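Folding automation at Mitside: staff FAQ

Updated 2021-01-03. Put together fast from questions left in the break room box and asked at shift change. If yours isn't in, add it to the sheet by the time clock.

What is changing?

The folding line at the Urninska laundry gets robot arms. Two arms per table, gripper on each. They fold the tops and pants from the hotel and care home contracts. Sheets and towels stay on the flatwork machines, same as now. Ninura builds the arms and the software. Bošković does the wiring and the floor work.

When?

First table goes live in August. The rest after that, dates not set. We'll post them when we have them, please don't go by what the drivers say.

Is anyone losing their job?

No layoffs tied to this project. That's in the written agreement, copy at the front desk. Some jobs change. Folding shifts get smaller, sorting and repair get bigger. Anyone moved keeps their current hourly rate, even if the new post normally pays less.

What about temps and agency people?

Not covered by the agreement. We know that's not the answer people wanted. Agency hours will be looked at before August and you'll hear from your agency, and from us too.

How does the robot learn to fold?

From people folding. A person holds a gripper in each hand, same kind of jaws the arms will have, and folds the garment with those instead of bare fingers. Cameras on the grippers record it. The software learns from the recordings. Folding on beds counts as much as folding on tables, Ninura wants soft surfaces and busy patterns in there too, so a lot of the practice is done in ordinary bedrooms.
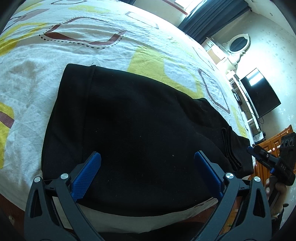
Every recorded fold is one garment, start to finish. If you drop it or bunch it up, keep going, fix it, finish. Don't start over. The fixes are useful, the arms will need to know how to get out of a mess too.

How many folds do they need?

Our share for the first round is 1,310. We have 213 so far. More people signing up would help, see below.

Do I have to take part?

No. Sign-up only. No effect on your schedule or review if you say no. You can also stop partway through and still get paid for the session.

Is it paid?

Yes. Regular rate, plus travel time if you go to a recording site away from Urninska. If you record at home you get the regular rate and we bring the kit to you. Sessions run up to 200 minutes including breaks. Take the breaks.

Is it hard?

Takes getting used to. You can't feel the cloth through the jaws so you go by eye. Most people are slow the first day. Dark knits are the worst, the folds are hard to see and you grab two layers when you wanted one. Best way to pick up a single layer: come straight down, close on a little bit, lift, look, then go on.

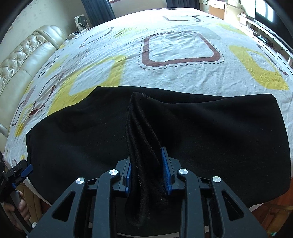
Black knit pinched between the blue pads and lifted off the bed.

If you've got two layers, open the jaws and try again. Do not shake it loose. Shaking blurs the recording and it gets thrown out.

My wrists already hurt. Can I still do it?

Talk to the shift lead first. The grippers weigh more than they look after an hour. There is a doctor's form for anyone with a past wrist or shoulder injury, and you need it signed before the first session, not after. Lighter tasks are availble, like sorting and tagging the clips.

What gets recorded? Can they see my face or my house?

The cameras point at the jaws and whatever is past them. So hands, sleeves, the bed, and yes, some of the room. Put away mail, family photos, medicine, anything you don't want in a clip. No sound is kept. Watch out for mirrors and dark TV screens, they can show more than you think. You can ask for any clip of yours to be deleted, give the session number, no reason needed.

Will the recordings be used to check how fast I work?

No. Supervisors at Mitside don't get the clips. Ninura doesn't get names, only session numbers. Speed isn't scored at all. We put that in writing because it was the most asked question.

How do I fold a long-sleeved top for the recording?

Same order every time, please:

Lay it flat, smooth the body first.
Sleeves out to the sides, one at a time. Take the cuff, not the middle of the sleeve.
Hold the cuff up a little as you bring it across so it doesn't drag the body with it.
Fold the sleeve in over the body. Then the other one.
Bottom up to the collar.
Press down with the jaws closed, then back off.
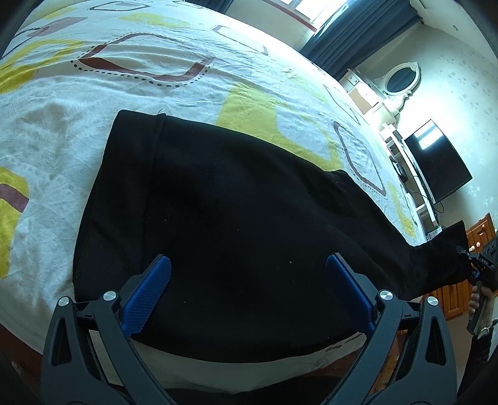

Left-handed people can mirror the whole thing. Just stay with one way for the whole session. And if a sleeve is inside out, fix it with your hands before you start recording.

What do I do once the arms are running?

Each table needs a person. You load, clear jams, pull out the bad folds and redo them by hand, and stop the arms when something looks wrong. Training is 6 shifts, paid, with someone from Ninura on the floor for the first ones. Nobody works a table alone until they've been signed off.

Can I stop the arms whenever I want?

Yes. Red button, both ends of the table. You won't be written up for pressing it. Press it first, explain later.

Will quotas go up?

For the tables, the count will be set after they've run for a while, with the shift leads in the room. For hand folding, no change. Breaks stay the same length.

Won't the robots just do the easy stuff and leave us the hard stuff?

Kind of, yes. At the start for sure. Buttons, wet-stuck linings, fitted things, anything torn, that comes to people. We raised this with Ninura and so did a lot of you. The plan is to rotate so the same person isn't on the reject pile all shift. If the rotation isn't happening, say so.

Can I turn down the table job?

You can ask for sorting, repair or dispatch instead. Places are limited and go by length of service. Form is at the front desk, the green one.

Is there gonna be noise?

Less than the dryers. The air compressor is the loud part and Bošković is puting that outside, behind the loading dock.

Where do I sign up for recording?

Sheet by the time clock, or text the shift phone with your name and the word FOLD. Say if you want to record at home or at a site. Bring short nails and a plain long-sleeved shirt, no rings or bracelets.

Who do I ask if I'm still not sure?

Shift lead first, then the front desk. Written questions go in the box and get answered on the next version of this page.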